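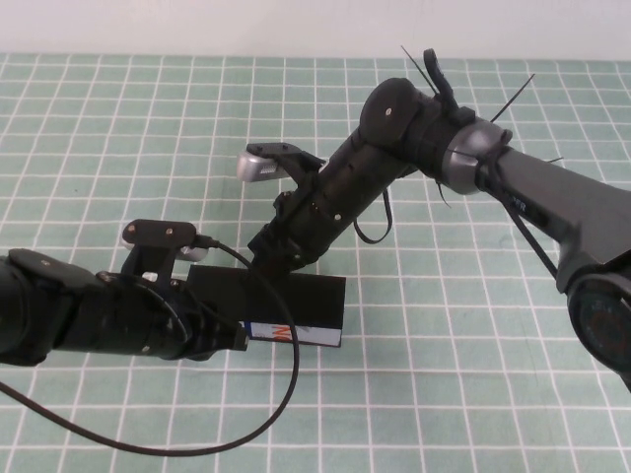
양팔 박스 정렬, 접촉 순서 실험 노트 (1월)

지난주에 "거의 다 됐다"고 써 놓은 걸 방금 다시 읽었다. 지난주의 나는 낙관적인 사람이었다.

오늘 한 일: 왼팔로 박스 모서리를 받치고 오른팔이 위에서 접근하는 순서 고정 정책과, 두 팔이 알아서 타이밍을 정하는 자유 정책의 비교. 박스는 계속 쓰던 검은색 긴 것. 앞면 라벨은 떼지 않고 그대로 둠. 떼면 비전 쪽 특징점이 확 줄어서 Etwood 추적기가 삐친다.

셋업 메모
- 테이블보는 민트색 격자. 칸 크기가 일정해서 박스가 얼마나 밀렸는지 눈으로도 대충 읽힌다. 단, 주름이 생기면 격자도 같이 거짓말을 하니 세션 시작 전에 꼭 펼 것.
- 제어 스택은 Nelteck 브랜치. 메인에 합치자는 얘기는 가을부터 나왔고 아직도 얘기다.
- 왼팔 손목 케이블이 박스 앞으로 크게 돌아 내려온다. 라벨 왼쪽을 가린다. 아래 '문제' 참고.
- 오른팔 케이블 타이 꼬리 안 자름. 다음에 자른다고 적어 둔다. 지난번에도 그렇게 적혀 있다.

결과
총 시행 142회. 순서 고정 71, 자유 71로 나눴다. 성공 기준은 들어 올린 뒤 박스가 목표 칸 안에 다시 놓이고 기울기가 6도를 넘지 않는 것.

순서 고정: 성공 63
자유: 성공 45, 나머지 26 실패

고정 쪽이 이겼다. 학습시키느라 GPU를 그렇게 태운 자유 정책이 if문 두 줄에 졌다는 뜻이고, 논문에는 좀 더 점잖게 쓸 예정이다. "구조적 사전지식의 유효성" 정도면 될 것 같다.

자유 정책의 실패 로그를 돌려 보니 대부분 비슷하다. 오른팔이 먼저 내려와 윗면을 건드리고, 박스가 돌고, 왼팔은 박스가 조금 전까지 있던 자리를 성실하게 누른다. 힘 센서 값은 아주 깨끗하다. 아무것도 안 눌렀으니까. 보상 함수에 접촉 여부만 있고 접촉 위치가 없는 게 원인 같은데, 이건 내가 설계한 부분이라 길게 쓰지 않겠다.

순서 고정의 실패 여덟 건은 성격이 다르다. 왼팔이 모서리를 너무 세게 밀어서 오른팔이 도착하기 전에 박스가 비스듬해진 경우가 다섯, 나머지 셋은 추적기가 자세를 놓쳐서 타임아웃. 미는 힘 상한을 낮추면 다섯 건은 줄 것 같다. 너무 낮추면 받치는 의미가 없어지니 적당히. 적당히가 얼마인지는 내일 스윕.

문제
1. 가림. 손목 케이블이 라벨 위를 지나가면 추적기가 케이블 윤곽을 박스 모서리로 착각한다. 타임아웃 셋 모두 이 구간에서 났다. 케이블을 위로 돌리면 손목 회전 범위가 줄고, 뒤로 빼면 어깨 쪽에서 당긴다. Flombridge 쪽 셋업은 팔 안쪽으로 넣었다는데 부러워만 하는 중.
2. 두 팔 사이 시간 동기. 로그 타임스탬프가 왼팔이랑 오른팔이 미묘하게 어긋난다. 세션이 길어질수록 벌어짐. 재시작하면 멀쩡해지므로 지금까지의 공식 해결책은 재시작이다.
3. 오른쪽 전완 밑으로 늘어진 스트랩. 오늘 시행 중 박스에 걸린 적은 없음. 걸리는 날 이 줄을 인용하게 될 듯.

해석할 때 조심할 것
박스 하나, 초기 자세도 격자 중앙 근처에만 뒀다. 이걸로 "순서 고정이 일반적으로 낫다"고 쓰면 심사위원이 정당하게 화를 낸다. Mwakyusa 벤치마크의 물체 세트로 다시 돌리기 전까지는 내부용 숫자. 슬라이드에 먼저 올리지 말 것(나한테 하는 말이다).

내일
- 왼팔 힘 상한 스윕. 오전에 끝내고 오후는 분석
- 보상에 접촉 위치 항 추가, 자유 정책 재학습 걸어 놓고 퇴근
- 케이블 경로 한 번 더 시도. 안 되면 추적기에서 케이블 마스킹
- 타임스탬프 드리프트, 재시작 말고 제대로 된 원인 찾기
- 케이블 타이 꼬리

21:40 추가. 고정 정책의 성공 시행만 다시 훑는데 오른팔이 닿기 직전에 박스가 왼팔 쪽으로 살짝 되밀리는 구간이 꽤 있다. 성공으로 집계는 됐지만 곱게 성공한 건 아니다. 되밀림 거리를 따로 뽑는 스크립트를 analysis 폴더에 넣어 뒀고, 변수 이름은 내일 고친다.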